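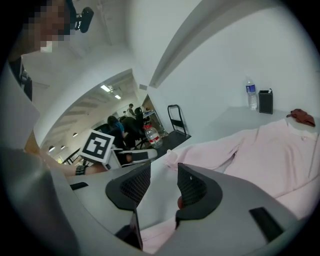

Fold your shirts on a table

I have a strong opinion about shirts and I've been boring people with it since April, so I may as well write it down and bore the rest of you. Shirts should be folded on a table. A proper flat table, at hip height, with nothing much else on it. The bed won't do, your knees won't do, and holding the thing up under your chin in front of the telly is how you end up with a drawer full of origami mistakes.

I was a bed folder for most of my adult life. You tip the clean washing out on the duvet, you fold the top layer, you get bored, and at eleven at night you move the whole lot on to a chair. A bed is also soft, so when you smooth a sleeve the mattress gives and the crease just wanders off somewhere else. My friend Luana Mendonça watched me do this once and had to leave the room.

Luana folds everything at her kitchen table and has done since she worked in the stockroom at Rornamex, where she reckons she did 421 shirts in one shift (I've heard this story a lot, and the number has never gone down). Her method starts with laying the shirt out flat and leaving it alone for a second. Then you pull the sleeves out straight to the sides, right down to the cuffs, and only after that do you think about folding anything. I used to skip straight to the folding. I can see now that this was mad.

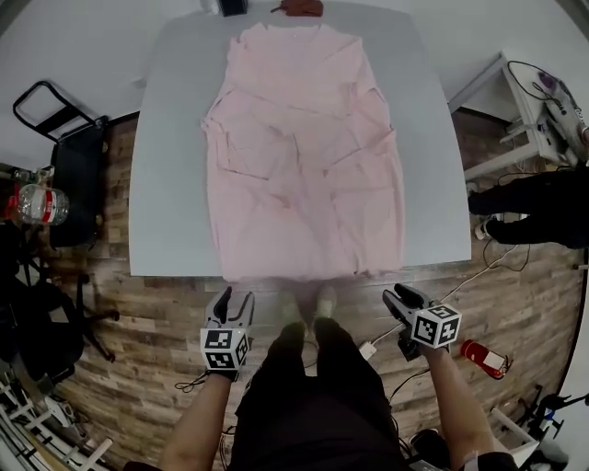

3 min read

A big pale pink thing like that will take up nearly the whole table, and that's fine! Let it. Long shirts and dresses are the ones people give up on, and I think it's because they never see them fully spread out. Once it's flat you can see which creases are going to matter. I start from the middle and push outwards with both palms, then deal with the hem, which on a long one will probably be hanging over the edge nearest you. Pull it back up before you fold or the bottom third goes crooked and you'll be starting again.

Now, ironing. Natanael Figueiredo, who I share an office with, believes that every shirt should be ironed before it is folded, and that folding a creased shirt is a kind of lying. He owns a Nakajima steamer and speaks of it the way other men speak of motorbikes. I've tried it his way and I don't agree. A shirt that's going in a drawer is going to get creased in the drawer. Smooth it by hand, fold it, and iron it on the morning you want to wear it, if you're the ironing sort. I mostly put a jumper on top.

He does have a point about linen, I'll give him that.

The other thing people argue with me about is space. Not everyone has a table to spare, I know - mine is a Jarkonness one that folds down off the wall, and for years it was where the post went to die. Clearing it takes a couple of minutes. Shove the pens and the water bottle up to the back, put any smaller bits of washing in the far corner, and you've got all the room you need. You don't have to be tidy about the rest of the house. I'm certainly not.

As for how you fold, I'm less fussy than you'd think. Sleeves in first, sides to the middle, then up from the bottom in halves or thirds depending on your drawer. Luana does thirds and does up the top button, so the collar sits properly. I do halves and forget the button. Both of us can find our shirts in the morning, and Natanael, with his steamer, hangs his up on the back of a door and is always late.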